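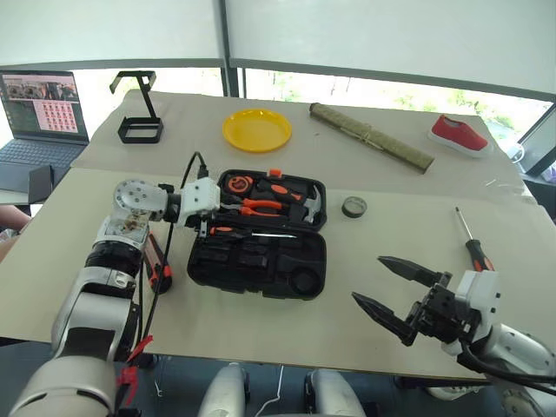 Bench 2, tool case task, left arm over the case.

Subject: Re: [cell-planning] Second-half equipment request, gripper and bench lines

Replying inline. I have cut the parts nobody disputed.

> The draft has one line for "end effectors, misc." and one for "bench
> consumables." Finance will send both back. Can you split them by item,
> with a unit price and a reason for each, and say which ones can wait
> until after February? Also, do we need the second Tromska arm pair in
> this request, or is it there because it was in last year's?

The second arm pair can come out. It was carried over from last year's sheet. Bench 2 is booked for 72 hours a month at present, and the pair we have covers that. I would put it back in if the booking goes past what one shift can run, and we are not near that.

Fingers are a different matter. The tool case task asks for a screwdriver lying in a molded tray, pliers lying across another, and a utility knife beside the case. Those are three different grips on thin or narrow parts, next to compartment walls that leave little clearance. Pointed fingers reach into the recesses. They also wear at the tips, and a worn tip slips on a round steel shaft before anyone logs it as a fault. The Peeters price is 290 per finger set, and I have asked for four sets. Two go on the arms, two go in the drawer. Lead time was five weeks on the last order, so this line should not wait.

> Is there a cheaper finger set? Stodosano lists one.

There is, and I looked at it. The mounting pattern is different, so each wrist would need an adapter plate, and the adapter adds length past the wrist. With the case lid open and standing up, the arm already has to come in over the near edge of the tray. I don't want to give up more reach there. If somebody has an adapter drawing that says otherwise, post it and I will redo the numbers. 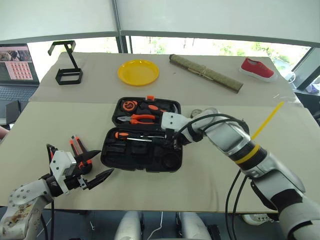

On cabling: the draft had no line for it and should. The arm cables are external and hang in loops near the wrist. I have added a sleeve and clip kit from Zeltico at 733 for both arms, including spare connectors. This one can wait until after February if something has to.

> What is in "bench consumables"?

Tool cases, mostly. I would like three more of the same molded black case with the same tool layout, so that a cracked tray does not stop a run. The household objects on the back part of the table (plate, rolled mat, shoe, and so on) are bought as needed from petty cash, and I have taken them out of the request. Also in this line: cardboard for the table top, electrical tape, and knife blades. On the blades, please note that the safety officer wants the utility knife kept retracted and the blade stock locked up, so the line includes one small lockable box.

> Total?

Under the revised split, with the second arm pair removed:

Finger sets, Peeters, 4 at 290: 1,160
Cable kit, Zeltico, 1: 733
Tool cases and bench stock: capped at 2,000 for the half

I chose a cap for the last line instead of a quote per item, as the cases come from whichever supplier has that layout in stock. If finance will not take a cap, I can get a quote, but it will hold up the sheet.

Two things still open. First, the service agreement on the existing Tromska pair. The renewal is on a separate cost code, and I could not tell from the thread whether it was approved. Whoever owns that code, please confirm on list. Second, the laptop at the bench is on the IT replacement schedule, so I have left it out here. If that schedule moved, I need to know before the sheet is submitted.

Revised sheet is in the shared folder under the same file name. Comments by 4 p.m. tomorrow, please, on list and not in the sheet margins.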